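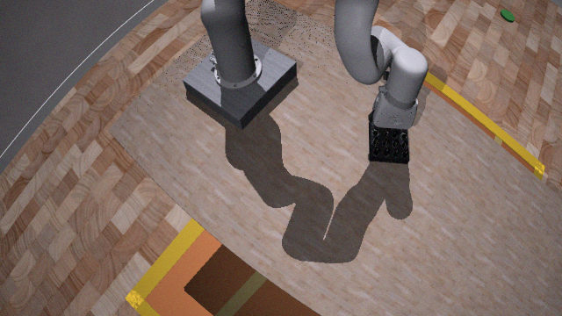 Yoshinori Koyama told us on a Monday call that our old router setup page was longer than his lease. Fair enough. We cut it down to 3 steps that week and it has stayed that way.

So, about us. Flomuson sets up and looks after office Wi-Fi. Small offices mostly – dentists, print shops, a couple of schools, one bowling alley. We started in a room over a tire store in Evangelista with one ladder and way too much cable. Still have the ladder.

What we do:
Site surveys. We walk the building, every closet, and mark where signal drops.
Access points, mounted and labeled. Cabling if you need it.
Guest networks kept apart from your own stuff.
Repairs on gear we didnt install. Yes, even that. Bring the password if you have it.

There are 8 of us now. Pirjo Juntunen runs scheduling, and if you've called before noon you have probably talked to her. The rest of us are out on jobs most of the day, so email is slower than phone. Sorry in advance.

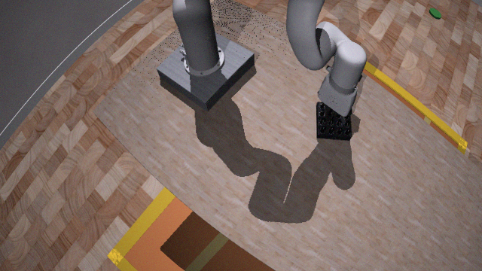 Most of our customers are on the Fidon plan, which covers up to 275 connected devices in one building. Bigger sites go on Clundance. That one goes to 1000 and includes a spare access point kept at your place, already configured, so a swap takes minutes. Both plans are month to month. No setup fee if the cable is already in the walls and tests OK.

We don't sell internet service. People ask a lot. You keep your own provider, we handle everything after the modem. If the line itself is down we'll sit on hold with them for you, no charge, just tell us the acount number.

Homes – sometimes. Depends on the month. September is bad, all the schools call at once.

Parking is behind the building, use the side door, the front one sticks. Walk-ins fine most afternoons but call first if you're bringing in a rack or anything heavy.

Price list is on the Plans page. Needs updating, the Clundance numbers are right, the cabling ones are from last year. Call for those.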